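News from the Penell teaching room

Those of you who stopped by in the fall will remember the teaching room as two folding chairs and a great many extension cords. I'm glad to report that it has grown up a little since then, and that the Godoy tidying project, which Mirjana Atanasov has been nursing along with such patience, is now properly under way. I promised several of you an update, so get yourself a cup of something and I'll try to do it justice.

The job we picked is a small one, putting things away in a desk organizer. We wanted something everybody has done at home with half a mind on the radio, and we wanted compartments, because a compartment asks for a decision. You have to come in over the side, hold the thing level, choose your spot and let go gently. A person does all of it without a thought. When you're the one driving two arms by remote control you think about every bit of it, and I can tell you that my first afternoon left me with a stiff neck and a great respect for my own fingers!

Ah-rin Chae has been our most regular driver, and she has a lovely slow way of working that the rest of us are trying to copy. She pauses over the organizer before she lowers anything, and she keeps the idle arm low and well off to the side.

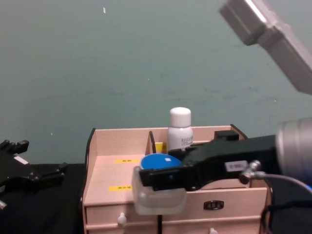
Begoñe Vidal, who looks after the recordings, would like me to pass along that hesitating is fine but wandering is a nuisance. If you lose your place, stop, breathe, and carry on from where you are. Small corrections are welcome in a demonstration — we all make them, and the robot should see how a grip gets put right. What she can't use is a long detour to look at something else. She also asks that round things be held steady before they travel, as they like to turn in the fingers.

We have 200 demonstrations saved so far and would dearly like to reach 300 before the end of February. Of those, 42 came from people who had never driven an arm before, and Begoñe tells me they are some of her favorites. New drivers get a practice session with Liesl Mayrhofer first, six tries with no recording running, and she is very kind about dropped objects.

If you'd like a turn, leave your name with Judite Fonseca at the front desk by 20/02/2026. Sleeves that roll up are a good idea, and please bring your reading glasses if you use them.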